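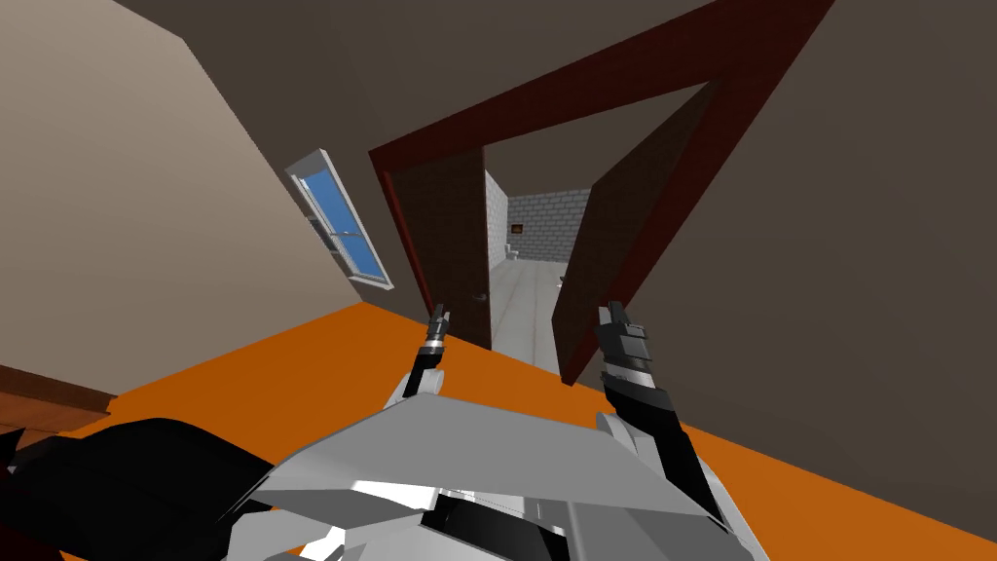
Evaporation from a barrel depends on the air outside it as much as on the wood. Water and alcohol both pass through the staves, but at different rates, and the humidity of the cellar decides which of them leaves faster. An open doorway, as in Fig. 1, joins two bodies of air, and the calculation for a closed cellar no longer holds while the doors stand apart. For these notes the cellar is taken as closed unless stated.

Barrel ageing, Unit 2: Cellar air and ullage
Fliltudard short course in cellar practice
Notes by Shoaib Sial, revised March 7, 2023

1. Terms

Ullage is the empty space between the wine and the bung. The word is also used for the volume lost, so check which is meant when reading cellar records. Topping is the filling of that space with sound wine. Relative humidity (RH) is the water vapour in the air as a share of what the air could hold at the same temperature.

2. Loss through the staves

Water loss is driven by the difference in vapour pressure between the wet wood and the cellar air. In humid air the difference is small and little water leaves. Alcohol is not held back in the same way, as there is almost none in the cellar air to begin with. It follows that:

- in a dry cellar, water leaves faster than alcohol and the strength of the wine tends to rise;
- in a damp cellar, alcohol leaves faster than water and the strength tends to fall;
- in both cases the volume falls, and it falls faster when the cellar is warm.

Very damp air keeps the volume up but encourages mould on the outside of the barrels and on the walls. Most cellars settle on a compromise and correct the rest by topping.

3. Air exchange at the entrance

Cool cellar air is denser than warm outside air. When the entrance is opened in summer, cool air flows out along the floor and warm air enters above it. The exchange continues until the doors are shut or the temperatures are equal. Outside air that is warmer and also dry lowers the RH directly. Air that is warm and moist may reach its dew point on the barrels nearest the entrance and leave them wet - a common cause of mould on the front row only.

Short openings matter less than doors left ajar. A latch that does not hold should be dealt with before any money is spent on humidifiers. Check the handle, the strike and the seal, in that order.
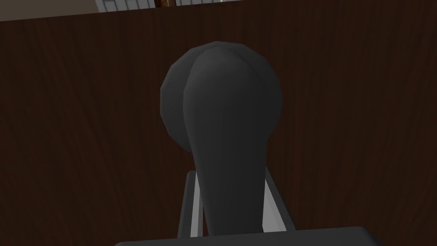

Fig. 2. Lever-style handle, seen almost end-on.

4. Worked case: the Vasseur cellar

The Vasseur cellar holds 190 barrels, all of the same size, on a single floor. The September topping took 34 litres in total. Dividing one by the other gives 0.18 litres per barrel for the period since the last topping.

The mean hides the spread. Barrels by the entrance took more wine than those at the back, and the Dramex logger hung there gave lower RH readings. A Skider closer was later fitted to the doors. The figures after fitting are not used here, as the topping interval was changed in the same season and the two effects cannot be separated.

5. Recording

Write down the volume added to each row, with the date and the reading on the nearest logger. Totals for the whole cellar are of little use in finding a fault. Keep one logger near the entrance and one at the far wall, both at bung height. Do not hang either against stone.

Exercise for next session: using the row sheets, plot volume added against distance from the entrance. Mark any barrel with a known leak and leave it out of the fitted line. Bring the plot on paper.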